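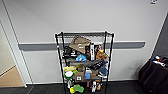
Bench notebook, glue and paste trials
6 Oct 2022
Print | E-mail

Picking up from the last entry. The wheat paste batch from January is finished and the jar is washed. Everything below uses the new flour (Skovside, fine) and the tap water from the back sink, left to stand overnight.

Purpose, for anyone reading who wasn't at the bench: we want one paste for spine linings and hinge repairs on the Satti ledgers. The old recipe cockled the thin paper and took too long to grab on the cloth. Rukhsana thinks the cockling is a water problem and I think it's a cooking problem. Probably some of each.

Batch A. One part flour to five parts water by volume. Soaked 30 minutes, cooked in the double pan over low heat, stirred the whole time. Thickened suddenly and I nearly lost it to lumps. Took it off when it went from white to slightly gray and see-through. Strained twice through the horsehair sieve. Cooled with a sheet of film pressed on the surface so no skin formed.

Batch B. Same flour and water, but soaked 90 minutes before cooking. Much easier to stir. Came up slowly and evenly, hardly anything left in the sieve. Same cooling.

Batch C. As B, thinned after straining until it ran off the brush in a string and then broke into drops. Rukhsana calls this "cream." It is thinner than any cream I have bought.

Test strips. Cut from the offcuts of the Bultgate repair tissue, grain running long, each pasted to a piece of scrap ledger paper and put between blotters under a light board. I marked the grain direction in pencil this time. Last time I didn't and half the results were useless.

Results after drying:

A — holds hard, edges stiff, slight ridge you can feel with a fingernail. Cockled across the grain on the thin scrap. Fine on the heavier sheet.

B — holds well. No ridge. A small amount of cockle on the thin scrap, gone after a second night under the board.

C — flat on everything. Peeled up at one corner when I pulled it, and the tissue came away clean without tearing, so the bond is weaker than I'd want on a hinge. Good for facing a torn edge.

So the longer soak matters more than I expected. I'm going to call B the standard and C the tissue paste and stop making A.

Cloth linings. Tried B on the Cesivance mull, brushed onto the spine first, then the mull laid on and rubbed down with the bone folder through silicone paper. Grabbed in a few minutes. With the old paste I was standing there holding it. The mull did move when I came back over it too soon with more paste. Let it sit before the second coat. R. suggests pasting the mull as well as the spine. Will try on the next dummy, not on a real book.

Shares: 0 | Comments: 2

Note on the blotters. The 100 sheet pack is down to 63, and I have been putting used ones back in the wrong pile. Used blotters now go on the drying line and only come back to the press when they are flat and dry to the cheek. If they feel cool, they are still damp. Please don't put them on the radiator, they curl and print the curl onto whatever is under them.

Note on brushes. The wide flat one is shedding. I picked four hairs out of one lining and missed a fifth, which is now part of a dummy book forever. Bought a round one to replace it. Wash in cold water only, hot water cooks the paste into the heel.

Keeping. B kept three days in the fridge in a covered bowl before it went watery. I pushed it through the sieve again on the third day and it worked, but it didn't hold as well and I threw it out the day after. Small batches from now on. No preservative for the moment — R. would like to try a drop of clove oil, I don't like the smell and I'm not sure what it does to paper in the long run. Leaving that open.

To do:

Repeat B with the coarse flour, same soak, for comparison.
Second set of strips on the blue ledger paper, which drinks water and behaves like nothing else we have. Test the blue ink for bleeding before any paste goes near it.
Double pasted mull on a dummy.
Bend test on the A, B and C strips once they have been out of the press for a week.
Find the small press board with the beveled edge. Last seen under the Satti volumes.

R. added in pencil: strips should be labeled on the back as well as the front, the front label came off strip 4 with the tissue. Agreed. Labeled the rest before putting them back under the board.

Print | E-mail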